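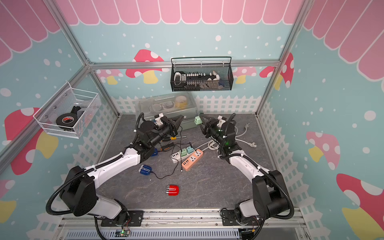

From: Bart Lambrechts
To: bench-list
Date: February 1, 2019
Subject: Re: Two-arm cell at Farkdale, what happens to the sort bench

Mirjam asked four things and I said I would answer on the list so Ollby and Hirnstead see the same text. My answers go under each part of her message. I've cut the bits about parking and the locker keys, which I passed on to the front office.

> Mirjam Van Beek wrote:
>
> Hi Bart,
>
> I've had people from Ollby and Hirnstead ask me about the cell, and I don't have much to tell them. They hear that we have two arms on small electrical returns and they think the sort bench is closing. Some of them have friends here who say one thing and some who say another. Could you put something in writing?
>
> First question. What does it do now, and what is still done by hand?

It picks up and moves small electrical items one at a time on the table. Chargers, adapters, power strips. That is the whole job for the moment. The intake people still open the crates, pull out anything cracked or scorched, and put a small mixed lot on the table. A person still does the electrical test, the label and the final bag. None of that is planned for the cell this year.

Chargers with no cable go well. Anything with a long cord is slow, and a cord that has wrapped itself around a second item usually means a person has to reach in and free it. Power strips are somewhere in between. If you pack the lots at Ollby, please tie the cords before they go in the crate. A twist of paper tape is enough. We used to ask for this and then stopped asking, and I would like us to start again.

The lots on the table are small on purpose. We have tried bigger ones and the arms spend their time moving things out of the way of other things.
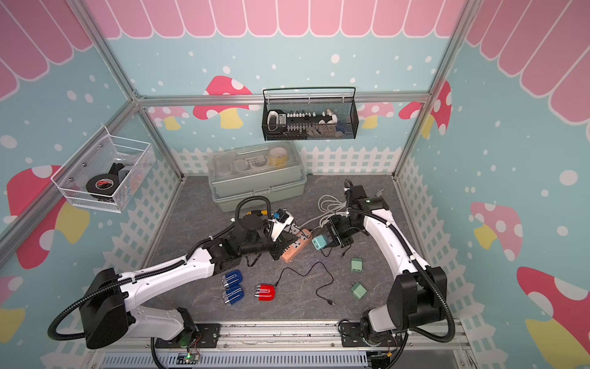 Both arms on a mixed lot: a mint-green charger in the right gripper, a plug with a blue-and-black adapter in the left.

> Second question. Who looks after it during a shift? At the moment it seems to be whoever is standing nearest, and that is usually me or one of the two on intake. When it stops we lose our place on the bench, and then our own numbers look bad on the sheet.

Fair complaint, and it was my mistake to leave it open through January. Starting with the next roster there is a named cell tender on every shift. The tender does no bench work for those hours and has no bench count. The other people on the shift should not be reaching in to clear it. If the tender is on break, the cell is paused until they come back. I don't want to see a stopped cell turned into a reason for someone to skip lunch.

The tender job is:

Load the lot and clear the table after it.
Free cords and pick up anything dropped.
Write down each stop, with the time and what item caused it.
Keep tools out of the working area while the arms are moving.

On that last one, I have walked past with a screwdriver lying on the table more than once. Put it back when you are done with it. Same for the small parts box – it stays at the back.

The tender job rotates. I have 4 people trained and want every bench person who is interested to have had a turn by summer. If you are not interested, say so and you will not be put on it. It pays the same as bench grade 2, and if you are on grade 1 you get the difference for the hours you tend. That has been agreed with payroll and is in the roster notes.

> Third question. The numbers. We were told at the start that the cell would take the boring part off us so we could do more testing. What I see is that the target for the test bench has gone up and the people are the same people. If the cell does 100 items and I have to redo a lot of them then it has not taken anything off me.

The test target did go up. It went up to 900 items a week for the bench together, and that was set on the assumption that the cell would be feeding us at a steady rate. It isn't doing that yet. In January the bench handled 1,760 items through test and a good share of those were sorted by hand the old way, which is time that the target doesn't allow for.

So the target goes back to what it was before the cell came in. It stays there until the stop log shows a full month where hand sorting is down. I'll post the log on the board by the time clock and not only in the shared folder, and anyone can argue with it.

On redoing: if an item comes to you in the wrong tray, put a red dot on the bag and carry on. Don't walk it back. The red dots are counted at the end of the shift and they are counted against the cell. Your own sheet is not touched.

> Fourth, and this is the one they really want to know at the other sites. Is anybody losing hours over this? I would prefer a plain answer even if it is not a nice one.

No permanent hours are being cut at Farkdale this year. I have that in writing from the site office and you can read it if you come by my desk.

The part that is less nice: we took on seasonal people for the sort bench in past years and I don't expect to take on as many next winter if the cell improves. I told the agency this last week. Some of the seasonal people are on this list and they should hear it from me and not from the agency.

For Ollby and Hirnstead there is no cell planned. Bosman, who put ours in, have offered to quote for a second one and the answer so far is that we want to see ours work first. If that changes I'll write to this list before anyone comes around with a tape measure.

> Last thing, not a question. A few of us don't mind the cell at all. Sorting chargers for a whole shift is hard on the wrists and I'm happy for something else to do it. What we mind is finding out about changes from the roster. If there was a short talk before the next change, even ten minutes, most of the grumbling would go away.
>
> Mirjam

Agreed. We'll do ten minutes at the start of the shift before the new roster goes live, both shifts, paid time. Bring the things that annoy you about it. I already have the cords, the trays being too far from the left side of the bench, and the beep.

About wrists: if you have been having trouble, tell me or put it on the health form now, whatever happens with the cell. We can move you to labels or test without waiting for the rotation.

Two requests for the other sites. Ollby, the paper tape on cords, please, starting with the next pallet. Hirnstead, your crates have been coming in with laptop bricks mixed in with the phone chargers. The bricks go to the heavy bench here and someone has to dig them out by hand. A separate crate would help, even a half-full one.

Anyone who wants to watch a lot go through can come by between breaks. Ask the tender first.

Bart

--
Bart Lambrechts
Small electrical, Farkdale
To leave this list, send a blank message with "remove" in the subject line.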